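3 min read

We left Finden with 393 miles to go and one playlist, which Chi-keung Chung had made, and which was 11 songs long. By Verbeke I knew them all, including the one in Dutch.
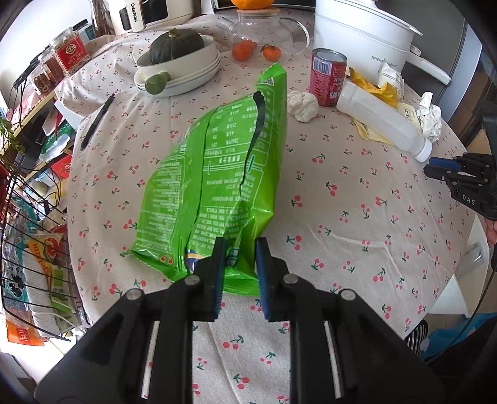
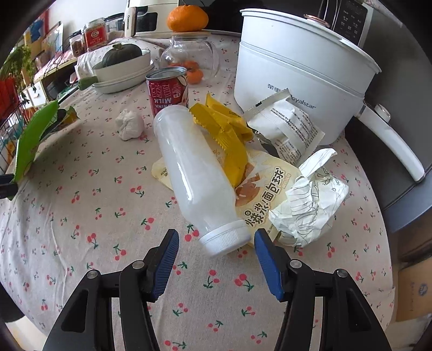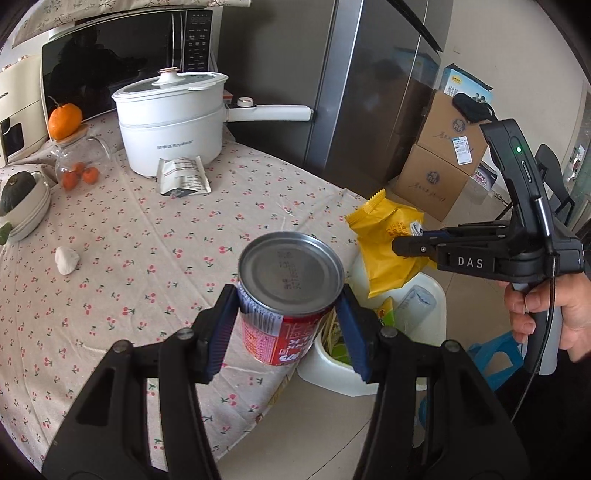
Snacks and a can on the cherry tablecloth

The motel in Cosora had promised a lake view. There was a lake, and if you stood on the bathtub you could see it. Chi-keung gave it a 13 out of 100, then booked a second night before I had my shoes off.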